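Re: [shelf-lights] Brumon puck: timer drift and low-cell behavior
From: I-hsuan Liao
Date: 24 March 2019

Danjuma Onuoha wrote:

> I have a set of the Brumon pucks under the kitchen shelves, all
> running from the built-in timer. They were started together in
> September. The one nearest the window now comes on well before the
> others, and the one over the sink comes on last. I put fresh cells
> in the window one and it made no difference that I could see.
>
> Two questions. Is the drift a fault in the timer, or is it the
> temperature? And has anyone tried the rechargeable Udent cells in
> these? The leaflet says alkaline only, but the leaflet also says
> the magnet will hold on "any metal", which is not my experience.
>
> I bought mine from Hsu and would return the worst one if it counts
> as a defect.

I will take these in order, then add a note on mounting.

1. Timer drift

The puck has no clock chip. It counts from a plain RC oscillator inside the controller, and that kind of oscillator moves with both temperature and supply voltage. Two pucks from the same box can differ when new. One in a cold spot and one in a warm spot will differ more, and the error adds up every day until you reset it. From your message I would expect the unit at the window to be the odd one, and replacing the cells restarts its day from the moment you press the button. If you changed the cells and pressed the button at the usual hour, it should have been correct on that day and gone wrong again afterward. Please check whether that is what you saw.

I do not think Hsu will take it back as a defect. The leaflet gives no figure for timer accuracy, so there is nothing to hold it against. If you need the pucks to come on together, leave the internal timers off and switch the whole group from one Iment timer. That means running a pair of thin leads to each puck and leaving the cells out. The battery contacts are easy to solder to, but mark the polarity first. The spring side is negative, and the board has no protection diode on the revision I opened.

2. Rechargeable cells

I have run the Udent cells in one puck since September. They work, with a limit. The controller dims the LED in steps as the voltage falls, and it treats the flat part of the rechargeable curve as a partly used alkaline set. You therefore start one step down and stay there for nearly the whole discharge. It is not a step most people would notice unless a puck on alkaline cells is beside it. Do not mix the two types in one row.

Run time on my bench, low setting, alkaline cells, continuous: 179 hours until the LED went out. I stopped the rechargeable run before the end to avoid draining the cells too far, so I do not have a matching figure for it. The last 9 hours of the alkaline run were of little use as light. The LED was on, but you could not have read a label by it.

One warning about the low end. The puck does not disconnect when the cells are nearly empty. It keeps drawing a small current with the LED out. Alkaline cells left in that state will leak in time, and rechargeable ones will be damaged. If you use the Udent cells, swap them by the calendar and do not wait for the light to fail.

3. Mounting 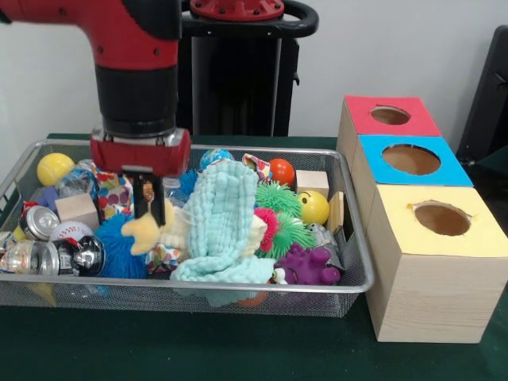 The magnet in the Brumon puck is a small disk set well back behind the plastic, and it needs flat steel against its full face. A closed steel shelf is fine. Aluminum and most grades of stainless will not hold it at all. Wire is the difficult case even when it is steel, and a silver mesh basket with a rolled rim, like the one the toys are heaped in, shows why: the magnet would touch only a few strands of the mesh, and the rim is round, so contact there would be along a line. For a basket or rack of that kind, do not depend on the magnet. Put a flat steel washer on the far side of the mesh, wider than the openings, and let the magnet pull the puck and washer together. Test with a magnet first that the washer is really steel. If the load on the rack gets bumped often, use a cable tie through the keyhole slot on the back of the puck as well.

The adhesive pads are a separate matter. They hold on painted wood and tile if the surface was cleaned with alcohol and left to dry. They let go over a stove. On raw wood they take fibers with them when removed.

If you remove the pads, warm them with a hair dryer on low and pull sideways. Prying with a screwdriver cracks the back cover at the keyhole.
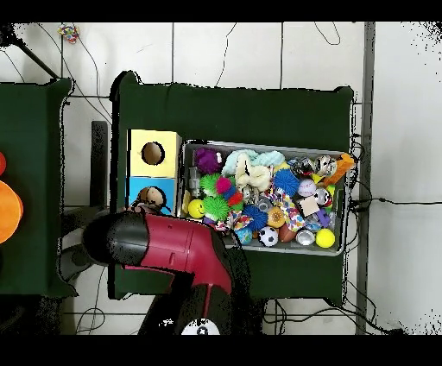
The back cover is also where moisture gets in. It is a snap fit with no gasket, so the unit over your sink deserves a look at the contacts. White or green deposits on the spring raise the contact resistance, the controller sees a lower voltage, and you get both early dimming and a shift in the timer. Clean the spring with a little vinegar on a cotton swab, then with water, and dry it fully before the cells go back in. If the plating is gone, bend up a replacement from a spare spring. The cover from the older Brumon model does not fit, although the outside diameter is the same.

For your case I would do this before anything else: swap the window puck and the sink puck, reset both at the same hour, and write down when each comes on over the next 2 weeks. If the error stays with the location, it is temperature. If it moves with the puck, it is the oscillator or the contacts. Post the times here and I will compare them with mine.

I have not opened the newer revision with the recessed button. If someone on the list has one apart, I would like to know the marking on the controller, and whether a diode has been added next to the positive contact.

I-hsuan Liao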